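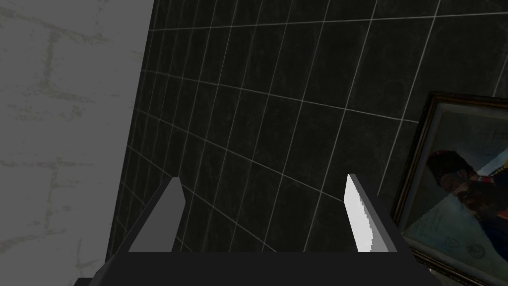 Sim view from the wrist: open gripper, tiled wall, framed portrait on the right.

Clearance rule for sim runs near fixed objects?

Siv Brekke
We have a house rule at Kurkimine that the gripper keeps 30 mm from anything it hasn't been told to touch. It was written for the real cell. Does anyone hold simulated runs to the same number? My colleague says a portrait made of polygons can't sue. I say habits carry over. We have 583 runs to sort and I'd like to throw out the right ones.

Birger Söderlund
Same number, yes. Whatever you let slide in sim will turn up in the cell later, with an invoice. Log minimum distance for every run, measured from the finger surfaces and the housing. People forget the housing, and it's the wide part. Don't judge clearance from the wrist view either, it flatters everybody. We did this on Zenora and lost 84 runs, mostly mine.

hirvonen_fan
just turn collisions off

Dirken22
Please don't do the above. Also write down which version of the rule each run was checked against. Ours changed in August and we spent a long evening arguing about runs that were perfectly legal in July.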